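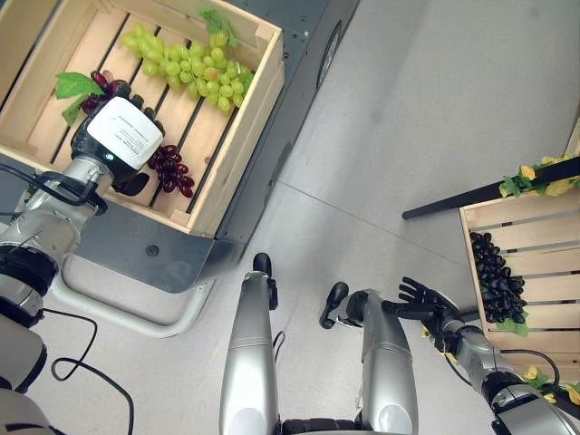 Call for participants: teaching a two-handed robot to move grapes

The Laststead handling group is looking for 20 people to help with the second part of our study at the Purkcombe site. We study how a humanoid robot can learn to pick up soft fruit from the movements of a person who guides it.

In the first part we collected 987 guided trials. The robot, learning from these, completed 669 trials by itself. Most of the failures came at the moment of release, and this is the part we want to improve.

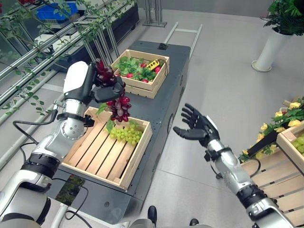 Red grapes held over a crate on the cart, left hand.

What you will do: you guide both arms through grasp, lift and release, with bunches of different color. One session takes 2 hours, with a break in the middle. After it you fill in a short form about how tiring the work was.

You should be 18 or older and able to stand for the whole session. Experience with robots is not needed. Left-handed persons are very welcome, as we had too few of them.

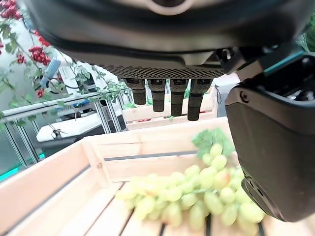 Tyagi, from the first part, wrote to us that the release felt strange for the first few bunches, and that slower guiding made it easier to open the fingers at the right time.

Please apply by Saturday, June 4, 2022, with the form at the Laststead front desk. Travel costs are paid.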